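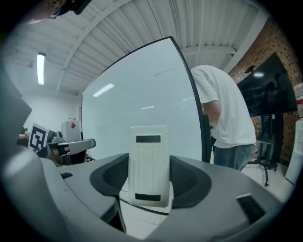 **Colleen Harbaugh**
Rooms and equipment, Tesstead

**To:** tesstead-rooms
**Subject:** Re: [tesstead-rooms] Whiteboard in the brick room, glare and old marker
**Date:** Fri 18 April

I went over to the brick room with your message printed out. Replies are in between your paragraphs, and there is a list of dates and supplies at the bottom for anyone who only wants that.

> We used the big whiteboard again for planning and had the same trouble
> as before. From the chairs on the door side you can't read the top
> third of it. The ceiling lights land right on the writing. We ended up
> reading things out loud to the people on that side.

Yes, the glare is bad. The surface is glossy and it picks up every tube in the ceiling. Tilting the board only moves the streaks to a different place. With the top leaned toward the chairs you lose one corner, and with it leaned back you lose another.

What helps most is turning the whole stand so the board faces along the light fixtures instead of across them. It takes two people. Lift the feet over the cable on the floor, don't drag them. I would also leave the top third for headings and write the small stuff lower down.

I asked if we could switch the lights in that room by row. We can't. They are all on one switch, and changing that goes to the Juhl building office as an electrical job. I put in a request, number 1393. I don't expect to hear back soon.

> Second thing, the old marker doesn't come off. There is writing under
> the writing. I rubbed for a good ten minutes with the block that was
> on the table and mostly moved it around. Is the board worn out or is
> it us?

Some of both. The board is a Pirnier and it has been in use since before I started. The surface has tiny scratches by now and the ink settles into them. But a lot of what looks like damage is old ink that was left up too long. Anything left over a weekend is going to leave a shadow.

The blocks are part of the trouble. A dry block picks up fresh marker fine until it is loaded, and then it puts a gray film back on the board. Please look at the wiping side before you start. If it is dark all over, use a different one and put the dirty one in the tray by the sink.
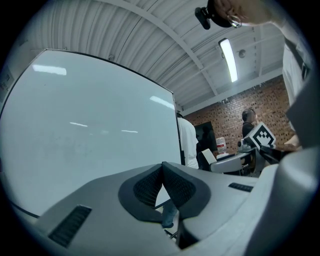
For the shadows that are already there, go in this order:

1. Wipe the whole board dry with a clean block or a clean cloth.
2. Spray Gudico on a cloth, not on the board. If you spray the board it runs down behind the frame and the backing swells.
3. Work in patches the size of a sheet of paper, top to bottom.
4. Wipe with plain water and dry it right away.
5. Leave it ten minutes before anyone writes on it. Marker on a damp board is how we got half of these marks.

For a really stubborn line, draw over it with a fresh black dry-erase marker and wipe it off while it is still wet. That took care of an old table of room numbers last December that I had given up on. It doesn't work on permanent marker, and please don't use kitchen scrubbers on it at all.

> If it can't be saved, could we get a new one? A matte one would fix
> both problems. I saw one the same size for 251 dollars and I think our
> group could put something toward it.

I looked at that price. It is for the panel only, with no stand and no delivery. Our stand takes the Pirnier brackets, so another make would have to be drilled. Matte boards are easier to read under those lights but they are harder to wipe clean, and I have heard complaints about that from the rooms upstairs that have them.

We have 2000 dollars for all room equipment this year and the chairs come first. I would like to give this board a proper cleaning and see how it looks after that. If it still ghosts, I will get a quote for a matte panel that fits the stand we have - and then your offer to chip in would be welcome.

Dates and supplies:

- Cleaning is Tuesday after lunch. The room will be free again by four.
- Gudico and cloths are on the second shelf of the supply closet. Put the cap back on, the last bottle dried out.
- New blocks are ordered. Until they come there are two clean ones in my office.
- Markers: dry-erase only. I pulled a permanent one out of the cup and threw it away.

If you need something kept on the board past Tuesday morning, copy it down or reply here before then.

Colleen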